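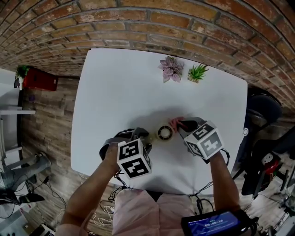 Komville Housing Trust opens applications for second round of home repair grants

6th April

Komville Housing Trust has opened applications for the second round of its Home Repair Grants, which help owner-occupiers on low incomes to carry out essential work on older houses. The fund stands at £200,000 and is open to households in Komville, Cokbridge and the villages of the lower valley.

The first round received 3563 enquiries and led to 18 full refurbishments, together with a larger number of smaller repairs to roofs, gutters, windows and heating systems. Demand was highest in the terraced streets north of Cokbridge station, where many houses have solid brick walls and have had little work done to them for several decades.

Under the new round, an eligible household may apply for up to £2599 towards the cost of repairs. The grant does not have to be repaid, provided that the applicant remains in the property for three years after the work is finished. Where a home is sold within that period, the Trust will ask for part of the money to be returned to the fund.

Ayman Younis, Chief Executive of Komville Housing Trust, said: "A leaking gutter left for two winters can become a damp bedroom and a very large bill. Many of the people who wrote to us last year had known for a long time what was wrong with their home and could not afford to put it right. We have more money available this year and a shorter form, and I would encourage anyone who was unsure about applying before to contact us."

The grants may be used for roof and chimney repairs, repointing, damp treatment, the replacement of unsafe wiring, boiler repairs, and the repair of external doors and windows. They may also be used for handrails, level thresholds and similar changes that help an older or disabled resident to stay in their own home. Extensions, new kitchens and decoration are not covered, except where decoration is needed to make good after other work.

Repointing is included as a separate category for the first time. Surveys carried out for the Trust during the first round found that a good number of damp problems had been made worse by hard cement mortar applied to soft older brick. Grants in this category will be paid only where a suitable lime mortar is used, and the Trust will provide a short specification for contractors to follow.

Surveys will be carried out by Skolia, the building consultancy appointed following an open tender. A surveyor will visit each home before an offer is made and again when the work is complete. There is no charge to the applicant for either visit. Contractors may be chosen from the Trust's approved list, which now includes the Cokbridge roofing and masonry firm D'Amico, or applicants may propose their own contractor by supplying two written quotations and proof of insurance.

The Trust has also changed the way in which payments are made. In the first round, householders paid the contractor and claimed the money back, and a number of applicants withdrew when they could not meet the cost in the meantime. Payment will now go directly to the contractor once the surveyor has signed off the work.

Applications will be considered in the order in which they are received, with priority given to homes where there is a risk to health or safety. Applicants should allow six weeks for a decision. The round will close in November, or earlier if the fund has been fully committed. Work should not begin before an offer letter has been issued, as the Trust is unable to pay for repairs already under way.

Forms are available from the Trust's office in Komville and from the public libraries in Komville and Cokbridge. Large print copies and translated versions can be supplied on request, and staff are able to complete the form with applicants over the telephone or at home.

Notes to editors

Komville Housing Trust is an independent charity. It manages rented homes, gives advice to owner-occupiers and private tenants, and runs a handyperson service for residents over the age of 65.

Applicants must own and live in the property and must meet the income limits set out in the guidance notes. Leaseholders may apply for work that is their responsibility under the terms of the lease.

Interviews with Ayman Younis can be arranged through the Trust's press office.

ENDS

We use cookies to improve your experience of this website. By continuing to browse you agree to our use of cookies. Accept all | Manage settings | Cookie policy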